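Gustville Community Learning Center
Gallery: The Building and Sorting Room

The Building and Sorting Room opened in February on the ground floor of the Grenar Annex. It was planned as a quiet place for work with small parts: interlocking blocks, cubes, cords and the other pieces that make up the Center's construction collection. The collection now numbers more than 600 pieces and is lent to 17 schools and after-school programs in the Gustville area.

Furnishing was kept simple. Two white tables stand one behind the other, so that bags, boxes and containers can stay on the rear table while the front one is kept for the work itself. The walls are a plain pale gray.
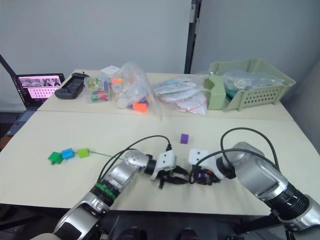 The same arrangement is used for every session. Materials are brought forward a few at a time, and whatever is not needed goes back to the rear table before the next set comes out. Blocks are grouped by color first — greens and blues are the most often confused — and only then by size. Single cubes are kept apart until the set they belong to has been found.

Sessions last 30 minutes and are limited to seven participants. Sets that come back incomplete are listed on the return sheet and held until the missing pieces have been replaced. Borrowers are asked not to combine pieces from different sets, even where the colors match.

The Center thanks the Ndlovu Fund for its support of the collection and Boltenska Interiors for supplying the furniture. The layout of the room was prepared by Aqeel Qureshi, coordinator of learning spaces.

Requests to borrow a set may be left at the front desk until 4:30 p.m. Further galleries are listed under Rooms and Collections.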